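## 3.2 Setting up and looking after the cell

All of the sessions reported in this paper were run on one two-armed cell, which we came to call Stateo, after the storage room at Plunberg where it was first put together. We describe its upkeep at some length, partly out of fondness and partly in the hope that it will spare a smaller group the weeks we spent learning it. The two arms sit on black mounts at either end of a beam across the front of the work surface, and nearly everything that went wrong with our data in the early sessions could be traced back to those mounts, or to the cables that pass near them.

Our routine begins with the mounts. Before the first session of the day, Eino Hirvonen checks both of them with a hand on the lower joint, feeling for play, and then tightens whatever needs tightening in small, even turns. We tried doing this once a week and were sorry for it: by the end of April the left arm had drifted 2 mm toward the side panel, and we had to throw out 60 episodes that were otherwise perfectly good. Once the mounts are firm, each arm is sent to its rest pose and back four times, and the wrist position is compared with the one saved at the last full calibration.
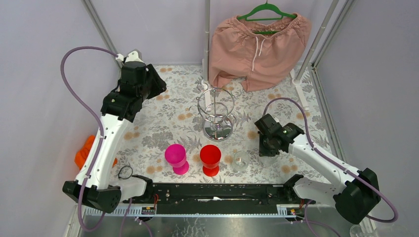 **Figure 4.** The cell with objects laid out for the glassware task (Section 4.1). The right gripper is above a clear glass; the chrome cup holder stands empty behind the row.

The cables deserve a paragraph of their own, and we wish we had given them more thought at the start. A cable that is tied down too closely will pull at the wrist when the arm reaches for the back of the table, and the pull shows up in the joint readings as a small, stubborn lag that is very easy to blame on the controller (we blamed it for quite a while!). We now leave a generous arch of slack at the wrist and check it by hand through the whole reach of the arm, paying special attention to the lower joint, where a loop can catch.

Gripper fingers are wiped before every glassware session and swapped after eight hours of use. We keep the worn pairs in a labeled tray, and the Wei calibration script is run again after each swap, even when the new pair seems to sit just like the old one. Changes of table covering are noted in the Cuvstead log along with the finger swaps, so that any session can be matched later to the state the cell was in when it was recorded.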